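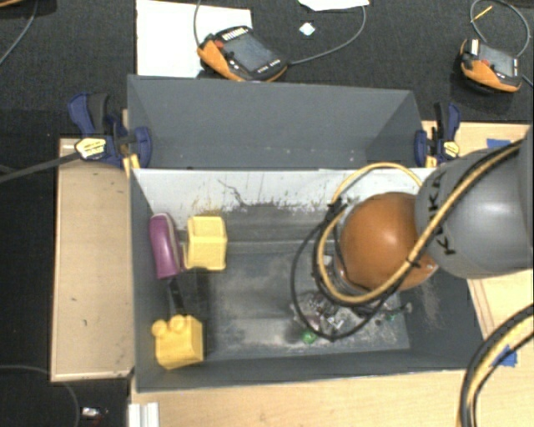
Sotimcombe Toy and Parts Library
Minutes of the sorting meeting, October 29, 2019

The meeting opened after the tea. Minutes of the last meeting were accepted with one spelling correction.

1. Grey bin. Members agreed that small items must be sorted before the bin is cleaned. Yellow blocks go to the brick drawers, crumpled clear plastic goes to the rubbish. The splatter marks on the back wall should be washed with warm water first – no scourer. The clamps stay on until the washing day.

2. Drawers. The Goodwin cabinet has 18 drawers and 2 do not close. A quote was asked from Cukach Joinery. Not yet received.

3. Labels. It was moved to buy 1,000 labels, colour white. After discussion this was changed to 100. Carried.

4. Ovon Hall. Our booking finishes in February. The renewal form is to be sent this week.

Other business: the key for the side door is still missing.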